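About Us

Hi, I'm Paloma Thibodeaux, and I run Jinmont with Everett Begay. We test kitchen robots in simulation before anybody lets them near a real kitchen, and we got into it thanks to a pretty bad afternoon.

Back then we built arms for a company called Clavano. One March, ours was putting away a paring knife when the gripper lost track of what it was holding. The software thought the fingers were empty, so the arm swung home at full speed, knife and all! Everett was standing right there. He jumped back, I hit the stop, and the knife ended up in a cabinet door (we still have the door -- it hangs by the coffee maker).

It took us 59 days to find the fault, a stale sensor reading that showed up once in 688 runs. You'd never catch that by hand. So we quit building arms and started building messy virtual counters, with stuff on them that has no business being in a kitchen, and we send simulated arms in to grab the sharp things over and over.

We've run 165 of these setups for customers so far, and plenty have turned up something scary. Dolores Bellamy writes up every single failure, and you get the whole report, ugly parts included. 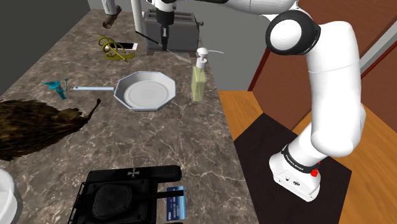 If your robot has done something that made you jump, write to us. Dolores reads everything, and she'll want your logs -- all of them, please, even the boring ones.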